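# Plarker puts two grippers head to head on old desktop PCs

The recycling bench at Plarker has been a busy place since June. The team there is trying out two robot grippers on one of the fiddliest jobs in the building, taking old desktop computers apart without wrecking what's inside, and the early numbers are really encouraging!

The first gripper is the Orkeck, a parallel model that opens and closes in a straight line. The second is the Usent, which has fingers on linkages, so the tips swing in on a curve. Both bolt onto the same arm and run off the same controller, and swapping one for the other takes 14 minutes (most of that is the calibration routine, which has to be run again every time).

Each gripper gets 100 tries at the same set of tasks: unplug a ribbon cable, release a drive latch, lift out the drive. The cases come straight off the donation pile, and they vary a lot. Some have plenty of room to work in, and some have wires running right across the spot where the fingers need to go.
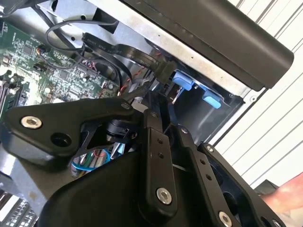
Cables are where the two designs really part ways. The Orkeck holds a plug firmly and squarely, but it needs a clear path on both sides to get there. The Usent can come in at an angle and close around a connector in a tighter gap. It finished 81 of its 100 cable pulls, against 67 for the Orkeck. On drive lifts the order flipped, with the Orkeck ahead 92 to 85, and the team puts that down to its flat pads and steadier grip on a metal box.

The wrist camera has turned out to be a bigger part of the story than anyone planned. With the Usent fitted, the linkages take up a good share of the view, so the software has to find its target in what's left. A new mount that moves the camera a little farther out is being printed now. The vision code comes from the open Poojary project, and Plarker has sent back a fix for shiny sheet metal, which used to throw off the edge finder under the bench lights.

Next up is a longer run of 3000 grasps, split evenly between the grippers, with finger wear checked along the way. The team also wants to try softer tips on the Usent to see if it can catch up on the drives.

Results and the full task list will go up on the Plarker project page when the run is done. The bench is open to visitors every Wednesday afternoon from 2, and old desktops are very welcome, working or dead (please take out anything you want to keep first).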